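Some notes from me on the Gerkero hand-held gripper, for anyone who asked (quite a few of you did, bless you)

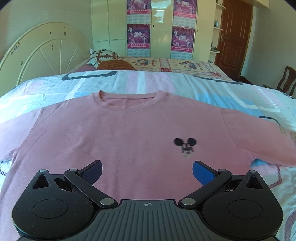
Canden, January

Right, so the short version for people who don't like threads: it's a good tool, I'm keeping it, and I have a small pile of complaints. The long version follows, and it is long, get yourself a coffee.

What you're buying is the hand-held half of a gripper kit. You do the job yourself with the gripper in your hand, and the recordings go to Gerkero for training folding and tidying policies. I took the laundry package, so my month has been T-shirts, T-shirts and more T-shirts.

First thing I liked: the blue textured pads. Thin cotton is horrible to pick up off a soft bed, you get the shirt AND the comforter, and I was sure I'd be pinching bedding all day. With a light squeeze right at the fingertips I now get just the shirt most of the time. Pink crew neck is my favorite to practice on, the collar gives you something to aim for.

Second thing: the linkage feels solid. The arms close evenly and I haven't noticed any wobble at the pins, even after 900 folds (the app keeps the tally and yes, I took a screenshot when it rolled over!).

Now the grumbles. It's wide. Those two big round housings mean you can't slide in next to a pillow or a folded blanket without nudging it, so I've learned to work from the middle of the bed – and my wrist has learned about it too. I stop after 80 folds in one go. Please do the same, don't be a hero.

The manual is four pages and spends 3 of them on charging. Sleeves get one sentence. Sleeves! The hem curls, you flatten it, it curls again, and a person could really use a drawing there.

I wrote to support about it and Viera Krajčí answered the same afternoon, very kind, with a tip I'll pass on: take the sleeve at the seam and leave the hem alone until the last fold. Much better. She says a sleeve page is coming in the next manual.

Hedvika Charvát asked how it compares to the Faltora one. I only had that on loan for an evening, so take this lightly, but the Faltora is easier on the arm and the Gerkero is kinder to thin fabric. If you're mostly doing towels I'd go the other way.

Socks next, once my wrist forgives me. If you've got the kit and a trick for fitted sheets, please, my replies are open and I will read every single one.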